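How much should I leave out for guests in a small rental?

Posted by saltbox_lane
August 25, 2019

We have a one-bedroom apartment over our garage in Istonow and started renting it by the weekend this spring. It sleeps 2. There's a small kitchen with a sink, a two-burner stove, a half-size fridge and a single-serve coffee maker.

I can't work out how much to supply. At first I bought everything: coffee, tea, cereal, milk, juice, paper goods, spare soap, three kinds of shampoo. Most of it got opened once and then I had to throw it out. Then I cut way back and got a review saying the place felt "a little bare." The cleaning fee is $80 and I don't want to raise it, so supplies come out of that too. The person who cleans for us gets most of it.

Things I'd like to know:
What do people expect to find in the kitchen?
Is it cheaper to buy refillable soap dispensers or little bottles?
Do you put decorations out or leave surfaces clear?
Where do you keep the extra stock? We have no closet except the one guests use.

I've read the help pages on the booking site and they only say to "provide essentials," without saying what those are.

harborkeys
I've rented out a similar unit for a few years. My supply list has gotten shorter every year and my reviews haven't changed.

Kitchen: salt, pepper, cooking oil, sugar packets, dish soap, a new sponge for every stay, two dish towels, trash bags, one roll of paper towels plus a spare. That's all. I stopped leaving milk, cereal and juice. People bring their own or go out for breakfast.

For coffee I leave two pods per person per night, one regular and one decaf option in the mix, and I don't leave the whole box. If you leave the box, the box goes home with them. I don't blame anyone for this, it looks like a gift. I put the right number in a bowl next to the machine and the rest stays locked up. Buy a brand people know from the grocery store. I tried a cheap bulk brand and the lids kept coming loose in storage.
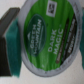 Do I need to leave creamer if I'm not leaving milk?
Leave the shelf-stable kind in single cups, four to a weekend. They keep for months in a cool cabinet and you don't have to check the fridge between guests.

Soap: go refillable. I bought three pump bottles from Butik that screw to the shower wall and I fill them from a gallon jug. The jug lasts most of the season. Little bottles cost more per wash and half of them end up in the trash with an inch left in the bottom. Wipe the pumps down at every turnover or they get gummy. Guests notice that.

Toilet paper: two full rolls and one on the holder for a weekend. For a week, double it. Running out of toilet paper will get you a worse review than anything else on this list.

Bedding: keep three sets for one bed. One on the bed, one in the wash, one on the shelf in case of a spill.

For storage, I have a lockable plastic deck box from Cultow on the landing. It isn't pretty but it keeps the damp out. You could also put a hasp on one kitchen cabinet, which is what I did before I had the box. Put the lock on the highest cabinet so guests aren't losing a shelf they would use.

mill_road_934
Just ask them what they want before they come. I send a message and most people say they don't need anything. Saves a lot of money.

Also get a doormat, people forget the doormat.

tidewrack
I agree with most of what harborkeys wrote. I'd do the toilet paper differently and just leave a four-pack under the sink all the time. It's cheap and I've never had a whole pack disappear.

I'd add a few things on the "bare" comment. In my experience that word in a review usually means lighting and textiles. It's worth checking before you buy more food. A second lamp, a throw on the couch and a bath mat that is thicker than the thinnest one at the store will fix most of it. I spent $20 on a used lamp and the comments about the living room being dim stopped.

As for surfaces, I keep them almost clear. Guests need somewhere to put keys, phones, sunglasses and takeout. One small thing on a table is enough to keep it from looking unfinished, and it should be something you can wipe, that won't bother you if it breaks. Skip real plants unless you live on site. Skip candles completely, our insurance asked about them by name. Anything with a lot of small parts has to be put back in order at every turnover, and you're paying for those minutes.

White tables photograph well but they show everything. I wipe ours with plain dish soap and water, then again with a dry cloth. For coffee rings I use baking soda on a damp rag. Try it on the underside first. I used a Testa spray for a while and it left a film that I could see in the afternoon light, so I went back to dish soap.
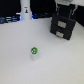
saltbox_lane: Thank you, the lamp idea makes sense. We only have the ceiling light in there and I never turn it on myself. Would you put the lamp by the couch or the bed?

tidewrack: By the couch first. If the bed has no light at all, get a clip-on for each side. People read in bed and they don't want to get up to reach the wall switch.

One more thing on cost. Write down what you put out and what's left after each stay for the month of August and then adjust. I keep a sheet taped inside the locked cabinet with a column for each item. It took me three or four stays to see that nobody was using the tea except in cold weather, so now it only comes out in the fall.

harborkeys: Same with hot chocolate. I had one box for two summers.

saltbox_lane: I'm going to put the lock on the cabinet over the fridge this week and switch to the pumps. Do you mount them with the screws or the adhesive?

harborkeys: Screws if it's your wall. The adhesive held for one season in my shower and then one came down in the night.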